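Notebook Home | Entries | Dye Log | Samples | Older

5 September 2022
by the Sevholm dye bench

Well, the madder is behaving at last, and I'm so pleased I want to get it all down before I forget what I did. Bath 152 was the muddy one (we all remember that brown, sadly), so for 153 I kept the same wool, the Nelura two-ply, and the same alum from Koval, and changed only the heat. I brought it up very slowly and never let it get past a bare steam, and oh, what a difference! A proper warm brick red, with a bit of orange where the skeins were tied too tight. I'll tie them looser next time, and anyone borrowing my skeins please do the same.

I used 3,125 grams of water by the big scale, which is a silly number, but the pot was already on there and I didn't feel like pouring any back. The ground root is the last of what we bought in May. There's a new sack on order from Custora, and I'd like to run one small bath from each before we mix them.

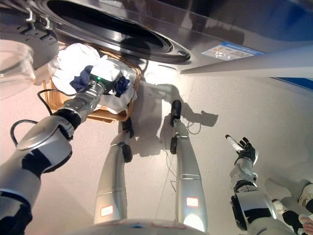 Category: Rinsing and Washing

Front loader, cool water, wool setting, and please no spin above the lowest one. I did the first two rinses by hand in the sink, as always, and put the skeins in net bags after that. The little swatch I pinned to the board is from before washing, so don't match anything to it yet. I still owe the weavers an answer about the blanket yarn, around 4,000 meters if they go ahead, and I want to see the red in daylight first.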